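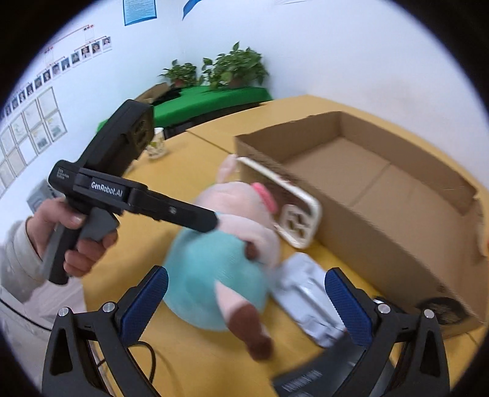 A pink and teal plush toy on a light wooden tabletop.

Toy lending to begin at all Wundance District libraries in November

2026-06-26

The Wundance Library District will extend its toy lending service to every branch in the district this November, following a trial at the Tirnov branch. The district board approved the change at its June meeting and released the terms of the service the next morning.

Any resident with a valid library card will be able to borrow toys, games and puzzles in the same way as books. Items may be kept for four weeks and renewed twice, unless another household has placed a hold. There will be no charge to borrow and no late fees. A household that loses an item will be asked to replace it with one of similar value or to pay a set fee, which will be printed on the label.

The Tirnov trial opened last year in a former periodicals room with a small collection of building sets, board games and soft toys. By the end of May, 1,327 households had borrowed at least one item. The collection now stands at 1,878 items, most of them bought secondhand or given by residents.

According to the district's report on the trial, the greatest demand was for large items that families use for only a few months, such as ride-on toys, activity tables and play kitchens. Wooden train sets had the longest waiting list. Puzzles for adults were added in the spring after repeated requests at the desk and are now borrowed as often as those for children.

The report also notes some difficulties. Board games were often returned with pieces missing, and staff at Tirnov spent more time checking sets than had been planned. The district has since moved to a weight check at the return desk: each game is weighed when it enters the collection, and a returned box that falls short is set aside for a closer look. Games that cannot be completed are kept for spare parts.

Soft toys were the subject of longer discussion. The original plan for the wider service left them out on grounds of cleaning cost. After comments from parents and from two child care centers in the Bavow neighborhood, the board agreed to include them under separate rules. Each soft toy must be fully machine washable, must have sewn or embroidered features where it is meant for children under three, and must carry a readable care label. Soft toys will be washed after every loan and held back for a full day before they return to the shelf. The district will keep no more than 200 of them in circulation at any time.

"The trial showed that families value this part of the collection," the report states. "It also showed that soft toys need to be handled differently from other materials, and that the work involved should be planned and paid for from the start."

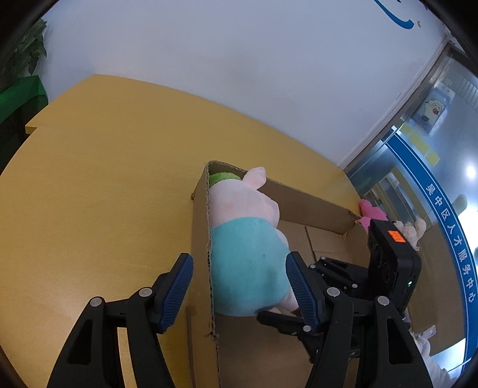

A pig plush toy in an open cardboard box. Donated soft toys will be accepted at two branches from September.

Residents who wish to give toys may bring them to the Tirnov and Bavow branches during regular opening hours beginning in September. Items should be clean, complete and in working order. Battery-powered toys will be accepted only if the battery cover closes with a screw. The district cannot take car seats, cribs, helmets, inflatable toys, or toys with chipped or peeling paint. Donors are asked to hand items to a member of staff and not to leave them in the book return – several bins were damaged during the trial.

The district will not issue a valuation for donated items, but a dated receipt will be available on request. Toys that are not suitable for lending may be passed to other local organizations or recycled. They will not be returned to the donor.

Costs for the first year will be met from the existing materials budget and from a grant by the Ishida Fund, which also supported the trial. The grant covers shelving, storage bags, labels and a washing machine and dryer at the Bavow branch, where all soft toys in the district will be cleaned. A part-time position will be created to manage repairs and the movement of items between branches. The board will review spending at the end of the first year, before the next budget is set.

Not all branches will hold a collection of their own. The smaller branches will keep a single display shelf, with other items available by hold through the online catalog. Large toys will be lent only from Tirnov and Bavow, where there is parking close to the entrance. Borrowers will need to collect and return these items in person – they will not travel with the courier van that moves books between branches.

Catalog records for toys will show the recommended age, the number of pieces, the size of the item when packed and, for battery-powered items, the type of battery needed. Batteries will not be supplied. Records for the Tirnov collection are already in place and may be searched by choosing "Toys and Games" from the format menu.

Schools, licensed child care centers and family child care homes may apply for a group card, which will allow a larger number of items to be borrowed for a full school term. Application forms will be available at all branches from the first week of September. Group cards issued under the trial will remain valid and need not be renewed.

The toy collection at Tirnov will close for two weeks in October so that items can be relabeled. Loans that fall due during that period will be extended automatically, and holds will keep their place in line. The rest of the branch will stay open as usual.

The full terms of the service and the report on the trial can be read at any branch information desk. Written comments on the donation rules may be submitted at any branch until the end of July.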